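# Keeping the Hand in Order

The maintenance log for the handling cell at the Brastent test kitchen opens with an entry dated May 1, 2022, signed by Tincuța Sandu. It records a replaced grip pad, a tightened cable clamp and a note to order more cleaning cloths. Most of the 2041 entries that follow are just as plain.

The cell consists of one arm, one two-finger gripper and a workbench, and its task is the handling of kitchenware between preparation and washing. It was installed under the Trina program, which studies how machines cope with household and catering objects. Maricica Tudose, who heads the technical section, has held responsibility for its upkeep from the beginning.

"Visitors ask about the arm," she says. "Our working day is spent on the last few inches of it."

Those inches receive a fixed routine. Before the first run, a technician wipes both fingers, checks the pads for worn ridges and closes the gripper on a gauge block supplied by Rolen. If the reading differs from the previous one, the fingers are removed and reseated. The wrist camera is then cleaned and its mounting screws are checked by hand. A slow approach to a test object completes the procedure, with the technician standing at the stop button.

Steel bowls are the preferred test object. The metal is smooth, the rim is curved, and reflections can mislead the software that judges distance. A finger that sits slightly out of line will often show the fault here first.

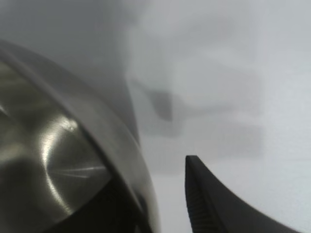
*A ribbed gripper finger beside the rim of a stainless steel bowl, from the wrist camera.*

Wear on the pads remains the most frequent cause of stoppages. Grease and fine grit collect between the ridges, and a pad that passes a visual check may still slip under load. Aurelia Zamfir introduced a soft brush and warm water in place of the solvent used earlier, which had hardened the rubber. Pads are now changed every 5 weeks, or sooner if the pull test calls for it.

The larger repair of the past season took place in December, when the wrist joint began to drift during long runs. The fault was traced to a worn bearing. Viorica Cârstea took the joint apart over 2 days, fitted a new bearing from the Sârbu workshop and recalibrated the camera to the hand - a step that had to be repeated after a bracket was found to be bent. The cell returned to service at 3070 operating hours.

Kiều Lưu, who joined the section last year, is now rewriting the service manual. The chapter on the fingers is finished and hangs in a plastic sleeve next to the control cabinet. The chapter on cabling is still in draft, and the old pages remain in force until it has been approved.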